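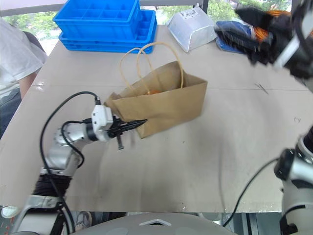 Ellby Community Food Shelf, Sarkutcombe branch
Monthly safety check of the packing and storage rooms
December 16, 2022

How to use this list: mark OK, FIX or STOP beside each point and write a comment if the mark is not OK. STOP means the room stays closed until the point is repaired.

1. Entrance and floors

Door opens fully from inside without a key - OK
Floor free of boxes and cords - FIX
Comment: Two crates were standing behind the side door again. I moved them to the store room. Please do not use this corner, also not for five minutes.
Mats lie flat - OK
Outside light works - OK

2. Packing tables

Legs locked, table does not rock - OK
Surface clean and without sharp edges - FIX
Comment: The table nearest to the sink has a rough edge on the short side. I covered it with tape for now, but it needs sanding.
Cutters closed and back in the tray - OK

3. Bags and carrying

Paper bags stored dry and off the floor - OK
Handles tested by pulling before packing - FIX
Comment: This is not done every time. In the last delivery from Hagedorn I found 11 bags with one handle badly glued. They are put aside and should be used only for bread.
No bag heavier than 6 kilos - OK
Comment: I weighed several. The heaviest was close to the limit, it had mostly cans. Cans should be divided between two bags.
Glass jars not at the bottom corner - OK

4. Shelves

Fixed to the wall - OK
Load under 200 kilos for each shelf unit - OK
Heavy goods on the lower levels - FIX
Comment: Rice was on the top level of unit 3. It is moved down now. The label on this unit is hard to read and I will print a new one.

5. Cold storage

Refrigerator at 4 degrees or lower - OK
Door seal closes all around - FIX
Comment: The seal is loose at the lower hinge. Rorkotine was called and they will come in January. Until then please push the door with the hand and look that it is really shut.
Temperature sheet filled in - OK
Comment: One evening is missing.

6. Fire and first aid

Extinguisher in place, needle in green - OK
Exit sign lit - OK
First aid box complete - FIX
Comment: Small plasters are finished and the burn gel is expired. Both are ordered.
Emergency number beside the phone - OK

Result: no STOP points. The sanding and the first aid box should be finished before the next check. Copy of this list goes in the blue folder, page 162.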